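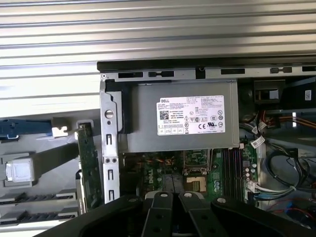
Eoin Carroll asked the county library board at its Friday meeting whether the old public computers would be given to residents or sold for parts, and whether families already on the waiting list would be served first. The board replied that the list would be honored in full, and that no machine would be sold while a name remained on it.

The question came during discussion of the Varon County Library's desktop reuse program, which opens for a second round in October. Under the plan approved at the meeting, 177 desktop computers retired from the library's branches will be checked, repaired where possible and lent at no cost to households that do not have a working computer at home. Loans run for one school year and may be renewed once.

The library replaced its public computers over the summer. The older machines are no longer suitable for the reading rooms, where they were in use for most of the day, but the board was told that many remain sound enough for homework, job applications and email. Machines that cannot be repaired will be taken apart, and their power supplies, memory and fans will be kept as spares for the rest.

Laryea Hall, next to the Wotier Street branch, will serve as the pickup point. Residents may apply at any branch desk or by mail. Applicants need a library card in good standing and proof of an address in the county — a utility bill or a school letter will be accepted. Cards with unpaid fines of less than $49 will not be turned away.

The first round of the program drew 486 applications, well above the number of machines on hand. Places were given in the order that forms arrived, a method that several residents told the board was hard on people who work evenings and could not reach a desk before closing. For the new round, forms will be accepted for the whole month and the order will then be set by drawing. Households left on the list from the first round will not enter the drawing and will be contacted directly.

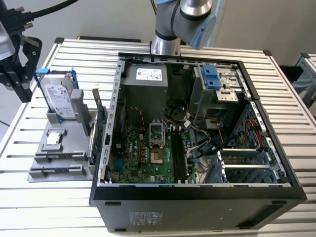 All hard drives are removed and destroyed before a computer leaves library custody. Replacement drives will be supplied by Zarkatis, the county's office equipment contractor, under its present agreement. The board asked that the contractor provide a written record for each drive destroyed, and the library's technology office agreed to keep those records for inspection.

Each borrowed computer will come with a keyboard, a mouse and a monitor. The library does not provide home internet service through the program, but a small number of mobile hotspots may be borrowed separately from the Wotier Street branch. Borrowers who have trouble with a machine may bring it to Laryea Hall during pickup hours, where it will be exchanged if the fault cannot be fixed the same day.

The board also took up 2 related requests. It approved longer evening hours at the Wotier Street desk while applications are open, and put off until its next meeting a proposal to lend laptops to residents over the age of 65. Members asked for a cost estimate before voting on the laptop proposal.

Application forms will be available at all branches from the first of the month. Large-print copies may be requested at any desk.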